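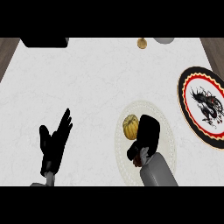

Why does the hand keep squeezing after it has already closed on the object?

The usual cause is a stuck contact reading. The controller waits for the fingertip pads to report a touch, and if one pad stays at zero, the fingers on that side go on closing until they reach the current limit. The Skemach guard module watches motor current on each finger separately and stops the hand when the pads and the motors disagree.

Home Products Hands Guard Modules Spares Support Contact

Search products
Enter keyword or part name
Go

Skemach Guard Module for Two-Arm Hand Sets

The Skemach is a small add-on board for five-finger hands on the Gilter two-arm bench set. It fits between the hand and the wrist connector. One board is needed for each hand, so a full set takes 2. The same logic is included as a plug-in for the Lullau simulator, and you can run a task there with the guard switched on before you load it onto the arms.

What it was made for

We started work on this board after a run of returned hands. The customers were doing tabletop jobs: picking up fruit, moving dishes, setting things down on a cloth or mat. The hands came back with stripped thumb gears and stretched tendons. In most of them the fingertip pads had stopped reporting on one side, and the hand had pushed against the object at full current until something gave.

The fault is easy to miss when you watch the arm. A hand bunched up against the side of a small pumpkin can look much the same whether it has a good grip or is just shoving. With a light or smooth object the first sign is often that the object slides. With a heavy one, the load goes into the thumb.

In the simulator the same fault shows up in another way. Fingers may pass partly into the object, or the object may jump when contact is lost. If you see either of these in Lullau, turn on the contact log and check the pads before you change your grip settings.

How it works

The board reads current from every finger motor and compares it with the pad signal. If current rises and the pad on that finger shows nothing, the board waits 60 milliseconds and then holds the finger where it is. It doesn't open the hand. We tried automatic opening on early boards and took it out after objects were dropped from height.

When one hand trips, the other arm is told to stop as well. This matters on two-arm tasks where the idle hand may be parked open over the table. Before this was added, the second arm would carry on with its part of the program and could run into the first.

A trip is shown by a steady red light on the board and a line in the log giving the finger, the current and the pad value. The log keeps the last 200 trips. Older ones are overwritten.

Clearing a trip

Press the stop button before you reach onto the table. Support the object if it is off the surface. Open the hand from the manual screen, one finger at a time, starting with the thumb. Check the pads for dirt, cuts or a loose ribbon cable. Press each pad with a fingertip and watch the reading. If a pad doesn't respond, replace it. Don't raise the current limit to get through the rest of a job.

If the same finger trips again after a new pad is fitted, the ribbon connector in the palm is the next thing to look at.

Known problem with early boards

Boards shipped before October can miss a trip when the wrist is turned fully inward. The cable pulls on the connector and the board loses power for a moment. It comes back on with the guard off and no warning light. These boards have a green connector. The current ones have a white connector with a latch. Early boards should be taken out of service and sent back for exchange at no charge. A firmware update doesn't fix this.

What the guard doesn't do

The Skemach is not a safety device for people. It protects the hand and the object. It doesn't detect a person's fingers, and it can't replace a fence, a light curtain or an emergency stop. It also doesn't see contact on the back of the hand or the forearm, where there are no pads.

In the box

Guard board, short wrist cable, mounting screws, printed setup sheet. The Lullau plug-in is a separate download and needs the board's serial number.

Fits

Gilter bench set, left and right hands. The Quách slim hand needs the adapter cable, sold separately. Not for use with two-finger grippers.

Warranty

2 years on the board. Fingertip pads are wear parts and are not covered.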